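세르키아(Serkia)를 소개합니다

안녕하세요, 세르키아에서 나무 블록을 만드는 아르나르 햘테스테드예요. 저랑 윗테 룬, 이렇게 2명이 리르크빌의 작은 작업실에서 시작했고, 어느새 13년째네요! 처음엔 조카 생일 선물 하나 만들어 보자던 거였는데, 주변에서 자꾸 우리 것도 만들어 달라고 해서 여기까지 왔어요.

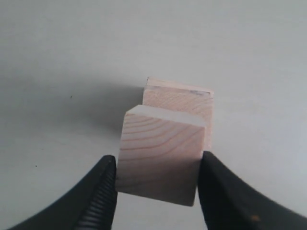

밝은 나무 블록 두 개, 결이 서로 달라요

저희는 색을 칠하지 않은 밝은색 나무를 좋아해요. 블록마다 나이테가 다르게 나오니까 아이들이 금방 "내 블록"을 정하더라고요(어른들도 그래요). 저는 둥근 나이테가 보이는 마구리면 쪽을 제일 좋아하는데, 윗테는 곧은결 편이라 이 얘기만 나오면 점심시간이 길어져요.

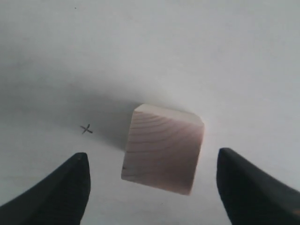
곡선으로 퍼지는 나이테

옹이나 작은 점이 있다고 다 빼지는 않아요. 손에 가시가 박힐 만한 곳은 사포로 다듬고, 무늬로 남길 수 있는 건 그대로 둡니다. 새 블록을 고를 땐 모서리부터 만져 보고, 그다음에 면을 하나씩 봐요. 이 일은 콜브룬 소에가 씨한테 배웠는데 아직도 그분 눈은 못 따라가겠어요!

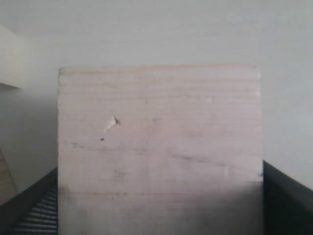 가로로 흐르는 결, 그리고 살짝 패인 자국

요즘은 한 해에 블록을 3000개쯤 만들고, 그중 2000개는 유치원과 동네 도서관으로 가요. 3월이면 주문이 몰려서 답장이 좀 늦어요, 미리 죄송합니다. 작업실에 놀러 오시면 넓고 밝은 탁자에서 마음껏 쌓아 보셔도 돼요.

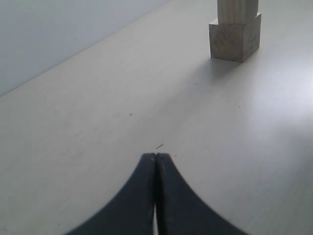 찾아오시는 길과 문의

작업실은 리르크빌의 베인브리지 골목 안쪽에 있어요. 오전 10시부터 문을 열고, 단체 방문은 메일로 먼저 알려 주세요. 문의 메일은 랑헤이뒤르 토프트가 받아요.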